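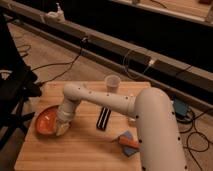

Market Prices FAQ

Print this page | E-mail this page

We use cookies to remember your town. OK / Settings

Where do the prices come from?
Stallholders at Hellier and Boateng markets. We ask in the morning, post before noon. Wholesale only if it says so.

Why is cooking oil dearer at Boateng?
Transport mostly. Oil comes in through Hellier first, then gets trucked on. Traders add the fuel. Not our doing.

Is the flour subsidy still on?
Yes, until the end of April. Two bags per household, bring your ration card. Shops on the Liletti road ran short last month, more was promised by the district office. We'll post when it gets there.

I paid more than your price. Can I complain?
You can. Keep the receipt, go to the trade desk at Hellier town hall, open till 4 pm. Replies take up to three weeks. We can't get your money back, please stop asking us to.

Do you list rice by the cup?
No. Bags only. Cup sizes differ from seller to seller and we got to many arguments over it.

What happened to the Skernix page?
Down for now. Market there is shut for drainage work, sellers moved out to the bus park. Prices all over the place. Back when it reopens.

Can I send in a price?
Please do. Item, weight, market, time of day. No screenshots of other peoples posts.

Contact the price desk | Copyright Liletti News | Back to top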